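Notes from the Swap Shelf

The puzzle exchange is back in the hallway outside the reading room, and what a first month it has had! We opened with 32 puzzles on the shelf, nearly all of them from Olga Caldeira's spare bedroom, and by the end of April we had 148. I keep stopping by to see what's new and going home with something under my arm.

The idea is the same as last year. Bring a puzzle, take a puzzle. If you don't have one to bring, take one anyway and bring it back when you've finished. There's no card to fill out and no due date, though a big one does seem to get missed after a while. (Whoever has the lighthouse, Stelios Tzanetos is next in line and asks after it every time he comes in.)

A few favorites so far. The Drinavo harbor puzzle is a beauty, with a lot of green water that looks impossible until you notice the reflections run in slightly different directions. Muammer Avcı did it in three evenings and says to start with the masts. I started with the sky, which was a mistake, and I was still enjoying myself at midnight. The old Ostrowski railroad maps are slower going, but the pieces are thick and fit with a good firm click, and you learn the names of a great many small stations. For kids, the 20-piece farm set has been out the door more than anything else on the shelf.

We've also had our first missing-piece rescue. Styliani Xenos lost part of a chimney from her village street and cut a new one from thin card, then painted it to match. It took me two tries to find it, and she was standing right there pointing. She has offered to do the same for anyone else who's short a piece or two. Leave the puzzle with a note saying where the gap is — a photo of the finished puzzle helps a lot with the colors.

Please write the number of missing pieces inside the lid if you know it. A puzzle with one gone is still welcome, and plenty of us will do it happily as long as we know ahead of time. Bag the pieces before you close the box, too. Two of ours came open on the stairs last month and we are fairly sure we've sorted them out.

The table puzzle is now half done. All the edges are in, and the top left corner went together in one wonderful afternoon when eight of us were crowded around it passing pieces back and forth. Come sit down for ten minutes whenever you're in the building!

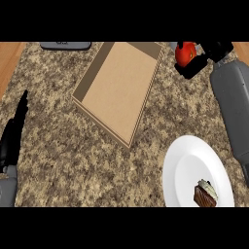
Seed Packets Wanted

Stelios Xenos is collecting leftover flower and vegetable seeds for the spring trade. Opened packets are fine if the name and year are still readable. Drop them in the envelope at the front desk before noon.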